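How a Bulb Works
Talach Botanical Garden, Learning Pages

A bulb is an underground bud wrapped in thick layers. The layers hold food that the plant made during its last growing season. Tulips, daffodils, and onions all grow from bulbs.

Gardeners in cool places often plant spring bulbs in September or a little later. Roots grow first. Many bulbs then need a long, cold rest before they can bloom. Tulips usually need at least 13 weeks of cold. When the soil warms, the shoot uses its stored food to push up toward the light.

After the flower fades, the leaves should be left in place until they turn yellow. Green leaves use sunlight to make food, and the bulb stores that food for the next year.

The Talach bulb lawn holds roughly 2,000 daffodils. School groups may visit it in spring. 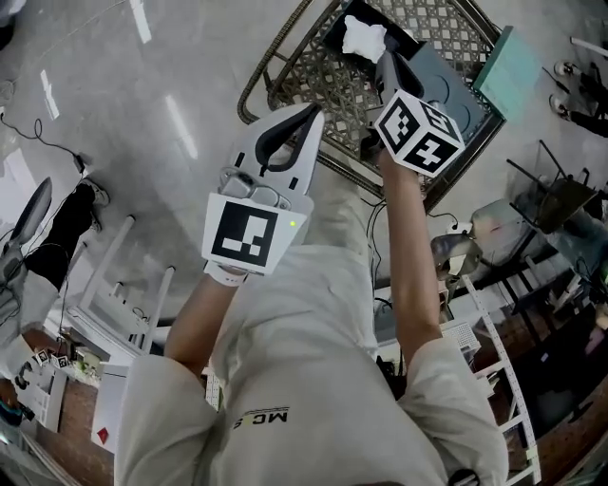 Young Gardeners: Words to Know

Bud: a small part of a plant that can grow into a leaf, flower, or shoot.

Shoot: new growth that rises from the soil.

Dormant: alive, but resting and not growing.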